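Tips for recording a podcast at your kitchen table

My small marketing show, Bronholm Talks, is recorded in our kitchen. It is not a studio, but the clients of my agency think it is one, and I am happy with this. I write down what I have learned, for other people who must work with the same kind of room.

Choose the hour well. In our building the pipes are quiet after 18 minutes past nine, when the neighbors have left for work. Listen to your own house for one day and write the noises on paper.

Unplug the refrigerator before you record. Put your car keys inside it, so you can not leave the house without remembering to plug it in again. I do 29 minutes of talk at most, then I give it power.

Lay a thick towel on the table and one more on the wall behind the microphone. Hard tiles send your voice back and it sounds like a train station. Folded winter coats are also good - I hang two on the open cupboard door.

Check the chairs. Ours were making a small cry each time a guest moved. A little candle wax rubbed in the joints has helped, and felt pads under the legs did the rest.

Keep the microphone one hand from the mouth, a little to the side. Tape the cable to the table leg, so that a knee does not pull it.

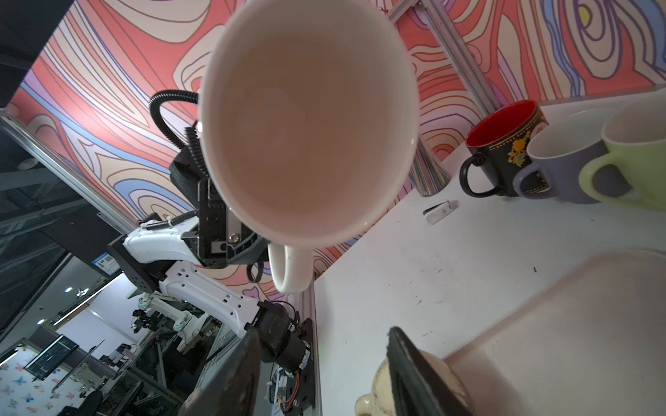
Guests drink a lot when they are nervous, and the table hears everything. Give them water at room temperature, without ice. A big white mug with a wide opening and a loop handle is what I would give to a guest, because it is easy to hold without looking while you speak. Put a cork mat under it. Spoons stay in the drawer until the recording is finished, also for the sugar people.

For the introduction, stand up. The voice becomes stronger, and you will read the name of your sponsor with more energy.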